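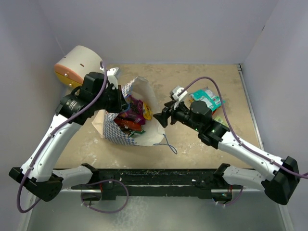

3.2 Paper bags and the trouble with openings

Figure 4. A large paper bag lying open on the work surface.

I came to this part of the study with a simple enough question: what happens to a paper bag between the shop counter and the recycling? I thought I knew, having a cupboard full of the things at home, but the 33 households who kept bag diaries for us in Irkley and Brilton soon put me right. Their bags carried potatoes, library books, wet swimming kit (once only, as you'd expect) and, in one house, a tortoise on its way to the vet.

What came up again and again was the opening. A bag lying down, like the one in Figure 4, is a different object from a bag standing up. You can slide a loaf or a folded jumper into it sideways, but anything round is going to roll back out at you, and people had strong feelings about this! Several diary keepers told me they always laid a bag down for flat things and stood it up for tins. Others never laid one down at all and thought the idea a bit odd.

Roswitha Lehner, who ran the Brilton interviews, noticed that people talked about the rim as if it were a separate part of the bag - they folded it over, rolled it, pinched it shut or held it open with an elbow while both hands were busy. I'd missed this completely in my own notes and had to go back through all 42 of my transcripts looking for it. Rims turned up in most of them, usually in the middle of a grumble.

We also asked how many trips a bag got before it was thrown out. Answers went up to 60, though that one came from a man who mends his with parcel tape, and Darren Tindall and I argued for a good while over whether a bag that is mostly tape still belongs in the table. (It's in, with a note.) Bags folded flat along their old creases tended to be kept longer than bags that were scrunched, but we didn't ask everyone about folding until November, so I wouldn't lean on that too hard.

Handles are dealt with in 3.3, along with the wet bags.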